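August, evening

Back from Tratness at half past six and my arms ache, which is a poor return for a day of wiping boxes. I want to get this down before I forget what I thought, as Ingvar Laxdal will ask me on the phone and I always end up agreeing with him.

The question he put to me last winter was whether a machine could take over the dusting and wiping at the Runby stockroom. I said no. He said two years. We have had the same argument most months, and it is partly why I said yes to a spell at Tratness, where they record people doing small chores with the grippers so that a machine can learn from it.

We did cloth work all day. Pick up the cloth, get it flat on the box, wipe the top, put the cloth down. At home I would do it while thinking about something else. With a gripper in each hand I have to think about all of it. You cannot feel how hard you are pressing. The cloth bunches up and you end up pushing a lump about. If you press too hard the box slides, and then you need the other hand to steady it, and the other hand is also a pair of jaws. 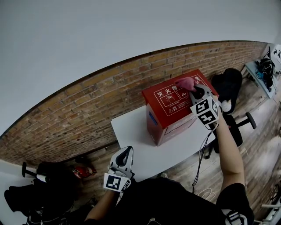 I did 34 goes before lunch and would call perhaps half of them decent wiping. The woman at the desk said they had 2848 wiping runs stored up to this morning and wanted a good many more. I asked what the machine could do with the ones it already had. She showed me a film from Vidal, the other site, where an arm wiped a bare tray and did it well enough. Then it tried a carton and went over the same corner again and again, and left the rest. It didn't seem to know it had missed anything. A child of six would see that.

Still, I have to be fair to it. Last August, she said, it could not pick the cloth up at all. It closed on the air beside it. Now it gets hold of the cloth nearly every time, though it is slow.

Things I would want before letting one loose at Runby. It would have to tell a dusty top from a clean one. It would have to cope with a box that moves, and with a cloth that has folded over on itself. And it would have to get along a shelf with things packed at the back, where I have to go in sideways myself. The stockroom has 2600 lines in it and hardly any two boxes are the same size.

The people from Tanurlow came to see Ingvar in the spring and quoted him for an arm on a trolley. He wanted to sign. I am glad he waited. For moving full crates from one end to the other I think he might get his money's worth, as it is the same lift all day. For wiping down, no, not yet.

I have moved a bit, all the same. I would have said never and now I would say five or six years. I shall tell him ten.

Shoulder rub, beans on toast, bed. Must remember to take the thicker socks tomorrow, the floor is cold to stand on by the afternoon.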